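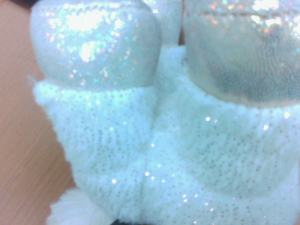 *Wrist camera, close in on the glittery white plush.*

**Pastura tidy-up arm – pre-run safety check**
Checked by: Majdi Jaber
Jul 13, 2020
Check no. 67

I love how far this build has come since January, when all we had was a bare side table and a lot of opinions. Tick everything again after any change to the mount.

**Mount and table**

- [x] Base bolts tight. *All good. The Rullden washers have stopped the creeping we had in spring.*
- [x] Side table doesn't rock when pushed by hand. *Solid as anything!*
- [x] Table top checked for splits round the bolts. *One hairline, same length as last time. Pencil mark left in place.*
- [ ] Spare feet fitted. *Still in the post from Flestoteck.*

**Cables**

- [x] Arm cable has slack at full stretch. *Moved the arm slowly to each corner of the coffee table and it never pulled tight.*
- [x] Connectors at the base pushed home.
- [ ] Floor leads taped or covered. *Not done. I'd like a proper rubber cover, as tape and carpet don't get on.*
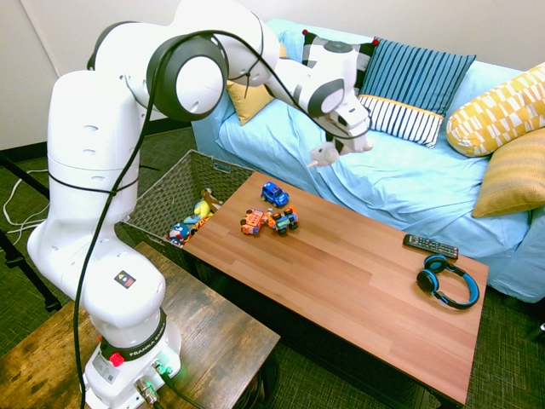
The floor leads are my one real grumble, so please step round the table end and don't cut across behind it until the cover is down.

**Reach and speed**

- [x] Slow mode set for the first pass over the sofa. *Lovely smooth motion now – the new settings have made a huge difference.*
- [x] Height limit above the coffee table saved and loaded. *Log entry 287.*
- [x] Fingers close gently on soft toys. *Tested on my own hand first, at lowest force, with a second person on the stop button.*
- [x] Finger pads clean. *Plush fluff gets everywhere. Wipe between runs.*

**People and stop button**

- [x] Stop button pressed and reset 2 times before the run. *Quick both times.*
- [x] Anyone on the sofa asked to move before power-up.
- [x] Person at the button can see the whole coffee table.
- [ ] Kaczorowski sheet signed by everyone who runs the arm. *Two signatures missing.*

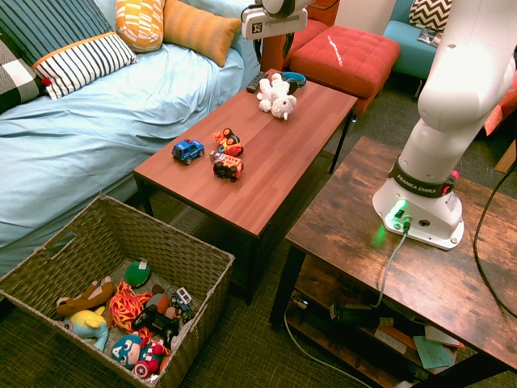
**Can the arm be left running while we put the kettle on?**
Stop it first, every time. Someone has to be within reach of the button whenever the arm has power, even if it is only holding still.

**Next check:** after the spare feet go on, or at 2,000 grabs on the counter, whichever comes first. I can't wait to try the full basket run!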